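Grelport library system sets money aside for two-handed robot

4 August 2021

The Grelport public library system will spend part of next year's equipment budget on a two-handed robot for its sorting and repair rooms, after a planning review found that leasing one would cost more than buying over the life of the machine.

The budget summary, posted on the library's website, lists the robot as a single purchase, with a separate line for replacement hands. Delivery is planned for December. Until then the library will keep using its current conveyor and book drop system at the Villard branch, which handles most of the returns.

The machine would be supplied by Romaniuk, a regional equipment dealer that already services the library's shelving lifts. Romaniuk offered two versions, one with simple two-jaw grippers and one with jointed hands. The jointed version costs more up front and has more small parts to maintain. The review recommended it anyway, saying that paperbacks, loose disc cases and thin children's books were the items most often dropped in trials with the simpler gripper.
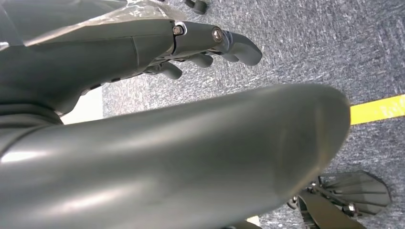 Spare parts took up much of the review. The dealer's quote covers the robot, one pair of hands and setup, but leaves out screws, finger segments and fingertip covers after the first year. The library had first planned to pay for those out of its general repair fund. The summary now puts them in their own account, so that a broken finger does not compete with a leaking roof or a worn-out copier.

The library also looked at how long the robot might be out of service. Under the standard service plan, a damaged hand goes back to the dealer and the library waits for its return. Under the extended plan, a spare hand is kept on site and staff are trained to swap it. The review favors the extended plan for at least the first contract term.

Floor space at Villard will have to change as well. The sorting room has nearly 400 square feet open, and the layout drawn up by Burance, the firm advising on the project, needs 74 more. Two storage cabinets will move to the basement to make room. The floor will be marked to show where carts may be parked, and the door to the loading area will be rehung to open outward.

The robot is expected to sort 1,000 items on a normal day once it is fully set up. Staff will still check in damaged books by hand, and interlibrary loans will stay on their own cart. No jobs are to be cut under the plan, according to the summary. Hours freed up in the sorting room would go to the front desk and to evening programs.

A second robot, for the repair room, is listed as a possible later purchase. The library will decide on it after a full year of records on downtime and parts costs from the first one.

The full budget summary is available at the Villard branch information desk and on the library's website. Written comments can be left at any branch.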